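Kapitel 4
Vorratshaltung, oder: Warum immer zu viel da ist

Wer Betriebswirtschaft studiert, hat meist schon einmal einen Kühlschrank geöffnet und ist damit weiter, als er glaubt. Ein Lager ist ein Kühlschrank mit Kostenstelle. Auch dort steht hinten etwas, das einmal dringend gebraucht wurde, und vorn fehlt die Milch.

Die Lehre vom Bestand beginnt mit einem Geständnis: Man weiß nicht, was morgen verlangt wird. Die Großhandlung Staltcombe in Flendville löste das Problem lange Zeit durch Einkaufen. Als die neue Lagerleiterin Shona Strachan im Juli die Regale durchgehen ließ, fand sie 457 Artikel, von denen 27 seit Jahren kein Mensch bestellt hatte. Darunter waren 400 Paletten eines Knabbergebäcks, das der damalige Einkäufer Gavin Leckie für eine sichere Sache gehalten hatte. Leckie war inzwischen im Vertrieb.

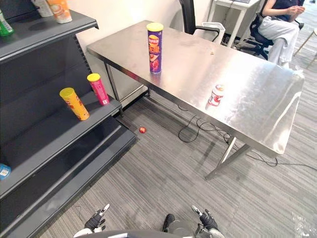 Bestände kosten Geld, auch wenn sie nichts tun. Sie binden Kapital, belegen Fläche, altern und müssen versichert werden. Fehlende Bestände kosten ebenfalls Geld, nur taucht dieser Betrag in keiner Rechnung auf und wird deshalb in Sitzungen gern übergangen. Zwischen beiden Übeln liegt die optimale Bestellmenge, die wir in Abschnitt 4.2 herleiten. Sie ist eine Wurzel, und vor Wurzeln haben Einkäufer Respekt.

Craig Mowat, Leckies Nachfolger, bestellt seither alle 18 Tage und hält einen Sicherheitsbestand, über dessen Höhe er sich mit Strachan regelmäßig streitet. Wer von beiden recht hat, hängt vom Servicegrad ab. Diesen Begriff klären wir zuerst.

4.1 Bestandsarten und ihre Kosten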